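Snack and Pantry Sorting at Pratby

Photos from the sorting day on 16th September
Gallery by Quyên Ung

The pantry at Pratby serves the residents of both buildings on Menunley Court. Twice a year, in March and again in early fall, we take everything off the shelves, check the dates, wipe the shelves down and put it all back by type. The gallery covers the fall session. Most of the work is done at the tables in the front room, where the light is better than in the pantry itself.

Giang Hoàng made the schedule and Định Lò brought the labels. Thanks to Womeck Market for the donation that came in the week before, which filled most of the lower shelves.

How the sorting works

Packages are first split into two groups, sealed and opened. Opened packages go home with whoever wants them or get thrown out. Sealed packages are checked for a date and then sorted into baskets: noodles and rice, sweets, dry soup, tea and coffee, and one basket for everything that doesn't fit anywhere else. Small boxes stay on the table until the bags are done. They stack better, so they go on the shelf last and fill the gaps.

Anything with less than 3 months left on it goes on the "take me first" shelf by the door. Last fall that shelf was empty in 2 days. 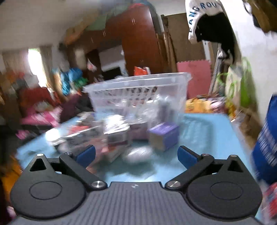 Clear plastic basket with packages on the blue table, small purple box in front.

The plastic baskets are new this year. The old cardboard trays sagged in the middle and had to be lifted from underneath. With the clear ones you can tell from the side what you have without pulling everything out, and they rinse clean in the sink. We bought 12 of them from Nghiêm Housewares and have already asked about a few more in the smaller size. Phúc Từ would like lids for the top shelf, where dust gets in.

Bags of different sizes don't sit well together. Standing them on end works for the stiff ones. The soft ones slide down, so lay those flat and keep them to one layer if you can. Cans and anything heavy should stay out of the baskets and go straight to the bottom shelf.

After the sorting

Hưng Hoàng entered the full list that evening. The total came to 230 items, not counting loose tea bags. The list is taped inside the pantry door, with a pen on a string next to it. Please cross things off when you take the last one.

Still needed: cooking oil, canned fish, oatmeal, and shelf liner for the two upper shelves. Donations can be left on the bench in the front hall. Please don't leave anything that has to be kept cold.

The next sorting will be in March. If you want to help, put your name on the sheet by the mailboxes or tell Giang.

Back to all galleries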